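Supper Club FAQ

Print this page | E-mail this page
Reading time: 2 minutes

What do I get for my ticket?
Four courses and a glass of wine with each. I cook, and Sigita Ramanauskas picks the bottles (she's far better at it than me!). In July we did cold beetroot soup with a Storkinen white and I'm still thinking about it.

Do I have to know anything about wine?
Not a thing. I couldn't tell a Riesling from a Chardonnay when I started – I just liked eating. Sigita talks for a couple of minutes before each pour and you're welcome to chat through it.

Can you feed vegetarians?
Yes, always. Vegans too, but please tell me when you book, as I make my own butter pastry and need to plan round it.
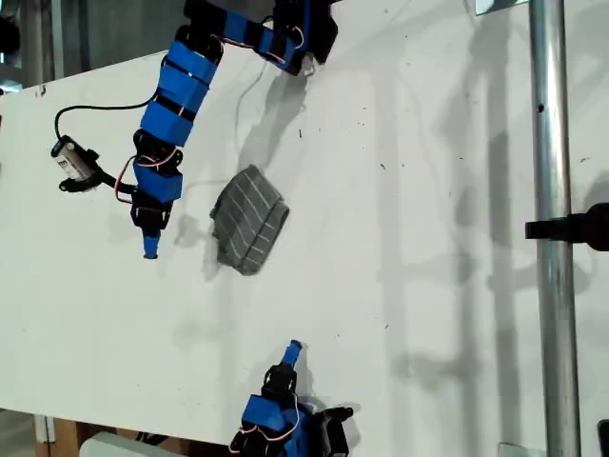
Coeliacs are fine with a bit of warning as well. I can't promise a nut-free kitchen, sorry.

What time should I turn up?
Doors at 7, first course at half past. Parking on Pakenska is hopeless after six, so get the bus if you can.

Can I buy the wine afterwards?
You can! Zariņš deliver anything we've poured, and there's usually a mixed case. The Prullero red goes quickly.

How many seats are there?
We've got 41, mostly on long shared tables. If you're coming on your own, tell me and I'll put you next to someone talkative.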